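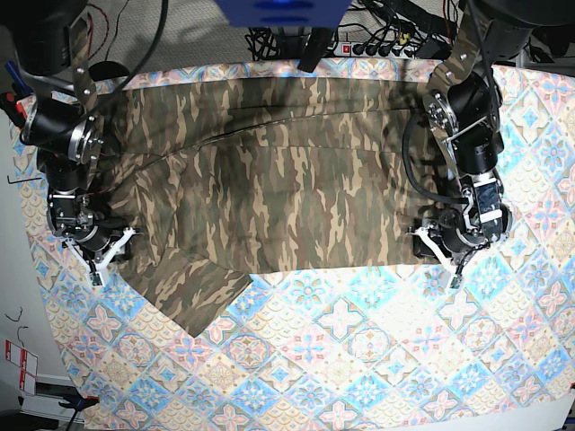

According to one reviewer of our interim report, the drops came from careless tuning and had nothing to do with the cloth. We took the comment seriously and repeated the trials before changing any hardware.

4.2 Fault: loss of grip during folding

The Pitach folding cell uses two arms working from opposite ends of a garment. In June the left gripper began to let go partway through the lift. Of 13 trials with heavy trousers, 3 ended with the fabric released and the arm continuing its path with nothing in the fingers. Thin shirts showed no drops.

The Riteck controller logged no error in any of these runs. It checks commanded position against measured position, and a gripper that closes on nothing still reaches its target. The fault was therefore invisible to the software – we found it only by watching.

We retuned the gripper gains as the reviewer suggested. Drops continued. We then measured motor temperature and found that the left gripper servo lost holding torque after roughly 3,000 cycles without a rest period. The right gripper, which carries less load in our folding order, was not affected.

4.3 Safety matter

In one run the empty arm swung past its usual stopping point while a team member was reaching in to straighten the cloth. There was no contact. The Clunitow lab rules require arms to be disabled before anyone reaches over the table, and this was not done.

4.4 Changes made

A current threshold now stops both arms if grip load falls during a lift. The servo rests for 2 minutes between batches. The Evangelista stop button was moved to the operator's side. Long-term wear of the fingers has not been tested.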